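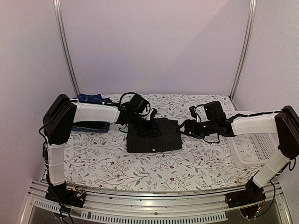 Pliro手持挂烫机(带便携收纳袋)

售价:453元
颜色:米白、墨绿
水箱容量:155毫升
电源线长:2米
保修:6个月
库存:有货,墨绿不多了
页面更新:2019-12-21

先说一句,我自己是个特别讨厌熨衣服的人。小时候家里那块熨衣板又高又沉,撑开的时候嘎吱一声,夹过我的手指,所以后来自己租房住,第一条原则就是能不买熨斗就不买。衣服洗完甩干,抖一抖,挂在窗边,第二天皱着穿出去也就穿出去了。一直到开了这家小店,每天要拍衣服、叠衣服、给客人看料子,才不得不认真研究这件事。前前后后用坏过、用烦过好几台,最后留在手边的就是Pliro这一台,用了一年多才决定上架。

下面写得有点长,赶时间的朋友直接看上面的参数下单就好,想多了解一点的慢慢看,我尽量把平时客人问过的都写进来。

先说出蒸汽

插上电以后等它的灯从红变白,就可以用了,中间大概够你把衣服挂好、把领子翻出来。灯没变之前千万别按按钮,按了会滴水,滴在棉布上还好,滴在真丝上就是一个水印,要重新洗一遍才下得去(我有一件浅灰的真丝衬衫就是这么牺牲的,心疼到现在)。

蒸汽分两档。小档适合雪纺、真丝、薄的人造棉,大档对付棉衬衫、亚麻裤子和牛仔布。按钮可以锁定,往前一推就卡住,不用一直拿拇指按着,这一点我特别喜欢!以前那台Berketti是必须一直按着才出汽的,烫完一排衬衫,大拇指根那块肉酸得拧瓶盖都费劲。Berketti的蒸汽其实比Pliro还要猛一点,要说单纯的力气,它赢,可是它头重,举久了手腕吃不消,我现在只拿它烫窗帘。

水箱155毫升,这个数字看着小,我一开始也嫌小。用下来的感觉是,小档能从从容容烫完一条连衣裙加一件衬衫,大档就会短一些,烫厚亚麻的话中途要加一次水。水箱是从手柄后面抽出来的,翻开橡胶塞就能灌,水龙头底下直接接也行,不用小漏斗。有客人问为什么不做大一点,做大了就重呀,这个东西是要举在半空中来回走的,多出来的每一口水都是你的胳膊在扛。

衬衫怎么烫

我每天烫得最多的就是衬衫,顺序摸索了很久,现在基本固定了:先领子,再肩膀和后背上面那一块,然后袖子,最后才是前襟和后片。领子从两个尖角往中间走,要是从中间往外推,多出来的布就全堆在领尖上,看着像被人揪过。

袖子用挂烫的方式其实不太好弄,布是软的,蒸汽一吹就往后跑。我的办法是左手捏着袖口往下拉紧,右手的烫头贴着布慢慢往下走,走到袖口那里停一停。拉紧是关键,挂烫机一半靠蒸汽,一半就靠你手上那点劲儿。手一定要捏在烫头下方离得远一点的地方,蒸汽是往前喷的,别让手指跑到烫头对面去。怕烫的可以戴一只厚手套,盒子里也送了一只,就是做得偏大,手小的朋友戴着会有点晃。

前襟有扣子的地方别硬压。把扣子都解开,从反面走一遍,正面再轻轻带一下就平了。塑料扣子不要用大档对着一直喷,时间长了会发乌。贝壳扣我一般是绕开的,扣子周围那一圈细小的褶子就随它去了,穿在身上真的没有谁会凑那么近看。

条纹衬衫要多说两句。条纹是会出卖人的,素色布歪一点看不出来,条纹一歪就像路面被挖过一样。烫之前先把下摆捏住,顺着条纹的方向轻轻抻直,再开蒸汽,趁热用手掌抹一下。深色的条纹料子还要小心发亮,特别是羊毛混纺的,烫头隔开一点点距离,只用汽,不要压。非要压就垫一块薄棉布,旧手帕就很好。

深色衣服还有一个老毛病是沾毛。Pliro盒子里配了一个刷毛头,扣在烫头前面用的,刷过去能带起来一部分浮毛,猫毛也管一点用,但是别指望它能代替粘毛滚筒。我家两样都备着,先滚一遍再烫,不然蒸汽一打,毛反而贴得更牢。

各种料子我是怎么弄的

棉:大档,稍微有一点潮的时候最好烫。完全干透了又压出死褶的,先喷点水等一会儿。

亚麻:大档,慢。亚麻要烫到像熨斗那样板正是不可能的,这台机器做不到,别的手持款我试过的也都做不到。烫到自然垂下来、没有折叠印子,我就收工了,亚麻本来就该有点松松垮垮的样子。

真丝:小档,从反面,烫头离开布面一指宽。滴水是大忌,所以水箱快见底的时候要先停下来加水,快没水时它比较容易噗噗地吐水珠。

羊毛:小档或者大档都行,只用汽不压。毛衣腋下和手肘鼓起来的地方,喷一喷再用手拍平,能缩回去不少。大衣挂着喷完不要马上穿,让它在衣架上凉透。

雪纺和化纤:小档,动作快一点,别停在一个地方。有亮片、胶印、烫钻的地方一律绕开,胶遇热会软,掉了我真的赔不起。

灯芯绒和丝绒:只喷反面,喷完顺着绒毛的方向用软刷子梳一下。不要压,压一下就是一块印子。

牛仔:能不烫就不烫,要烫就大档,裤脚翻边的地方来回多走几趟。

桌布和布料:我自己也会烫桌布。印花的桌布从反面烫,颜色能保持得久一些,白底的尤其要先擦干净烫头。大块的布挂起来烫会拖地,我是铺在台面上、底下垫一条浴巾,平着烫的。Pliro可以平着拿,但倾斜得太厉害、水又少的时候,吸水管吸不到水会断汽,把头稍微抬一抬就好了。

烫完怎么叠

经常有客人说,烫得好好的,放进柜子第二天又皱了。十有八九是没凉透就叠了。布里带着热气和潮气的时候叠起来,等于是又压了一遍新的褶子。我会把烫好的衣服先挂着,去泡杯茶,回来再叠。

叠衬衫我习惯扣最上面、中间和最下面的扣子,正面朝下铺平,两边往中间收,袖子顺着侧边折下去,再从下摆往上翻。翻过来以后拿手掌从中间往两头抹一下,把空气赶出来。台面上如果铺了布会比光滑的桌子好叠很多,衣服不乱跑。叠好的大小尽量跟你家抽屉的深度配上,我就是懒得量,所以柜子里有几摞永远要斜着才塞得进去……

放的时候把厚的放下面,薄的放上面。深色浅色最好分开,新买的深色衣服哪怕洗过一次,闷在柜子里偶尔还是会蹭一点颜色到旁边的白衬衫上。

出门带不带

可以带,我每次出差都带。折叠手柄收起来以后,能塞进登机箱的边上。随机送的收纳袋是Mersha做的,防水内衬,抽绳口,袋子里面缝了一个小夹层可以放刷毛头。Mersha这个袋子我们店里也单卖,很多人拿去装鞋和洗漱用品。收之前水箱一定要倒空,机身也要凉了再放进去,不然袋子里全是水汽,拿出来一股闷味儿。

出国要看当地电压。这台只支持国内的电压,没有自动切换,去电压低的地方出汽会很弱甚至不出汽,转换插头只换插脚,不换电压,这两样东西别搞混了。酒店插座常常在桌子底下,2米的线站着烫衣柜门上挂的衣服刚刚够,远一点就得搬衣服了。在家里用的话我觉得线长是够的,要是你家插座的位置比较别扭,提前拿卷尺比一比。

水垢和清洁

我们这边水硬,烧水壶用两个星期底下就一层白。挂烫机也一样,出汽孔里积了水垢,烫着烫着会吐出白色的小渣,落在黑衣服上特别显眼。最省心的办法是用纯净水,超市里买一桶便宜的能用很久。实在要用自来水,就凉白开,至少好一点。

除垢我用的是Siltel的除垢粉,按包装上的说明兑水,灌进水箱,把机器对着水池开大档喷完,放凉,再用清水喷两箱冲干净。最后拿一块不要的白毛巾试喷几下,毛巾上没有渣了再去烫衣服。白醋也有人用,我试过,味道三天都散不掉,烫出来的枕套闻着像凉拌菜,所以没有再用了。

烫头面板上如果沾了糊掉的化纤或者浆,等它凉一些、还有一点余温的时候用湿棉布擦,不要用钢丝球,不要用刀片刮。香薰油、衣物柔顺剂、花露水都不要往水箱里加,每个月都会有客人问能不能加一点让衣服香香的,真的不能加,管路会堵,堵了也不在保修范围里。想要香味就烫完以后在衣柜里挂香包。

我觉得不够好的地方

卖东西也得把缺点说清楚。第一是声音,水泵工作的时候有哒哒哒的响声,早上家里有人睡觉的话最好关上门。第二是米白色不耐脏,手柄底下握久了会发黄,拿软布蘸一点点洗洁精能擦掉大部分。第三是锁定按钮刚买回来有点紧,推过一阵子才会顺,我当时还以为是坏的,差点退货。第四是水箱的橡胶塞,一定要按到底,没塞严会顺着手柄往下漏,漏得袖子里都是水。

还有就是,它对付不了裤线。西裤前面那条笔挺的中缝,还是要靠熨斗和熨衣板。你如果每天都要穿正装,请老老实实买台熨斗,或者两样搭着用。

盒子里有什么

主机一台,刷毛头一个,隔热手套一只,Mersha收纳袋一个,说明书一份。衣架和除垢粉要另外买,Siltel的除垢粉我们店有,跟机器一起下单的话放在同一个箱子里寄,不另收运费。

发货和售后

平时下午四点前下的单当天发,之后的第二天发。一月份快递会陆续停收,偏远地区请尽量早一点拍,过年前想收到的更别拖到最后几天。包裹到了先开箱看看水箱有没有裂,水箱是整台机器里最怕摔的部件,有裂直接拍照给我,给你补一个新的,不用把整机寄回来。

保修6个月,从签收那天算起。正常使用出了毛病,寄回来我检查过以后修或者换,来回运费我出。摔过的、加过香薰油的、带去国外烧掉的,只能付费修,零件按进价算。没有用过的可以退,灌过水的就不好再卖给别人了,所以拿不准颜色的话下单前先问我,我可以在自然光底下再给你拍一张看看。米白偏暖,有一点点像燕麦奶,墨绿在灯光下看着接近黑色,白天才看得出绿。

常被问到的几句

能不能给宝宝衣服用?可以,用纯净水,烫完晾凉再穿,机器用的时候和刚用完的时候都要放在小朋友够不着的地方。

左撇子顺手吗?按钮在正中间,我妹妹就是左撇子,用得挺好。

能连续开多久?水箱用完就会停汽,加水之前先松开按钮、拔掉插头,加好再插上。我一般连着烫几箱水的量没有问题,烫多了机身会热,就放一放。

能喷沙发和床垫吗?能去一点味道和浮皱,喷完要开窗晾透。皮沙发不要喷。

水箱单独卖吗?卖,橡胶塞也卖,在配件那一页,两个颜色的机身用的是同一种水箱。

墨绿还会补货吗?已经跟Pliro那边订了,一月到,具体哪天要等他们通知。想要的可以先点到货提醒,到了系统会给你发短信。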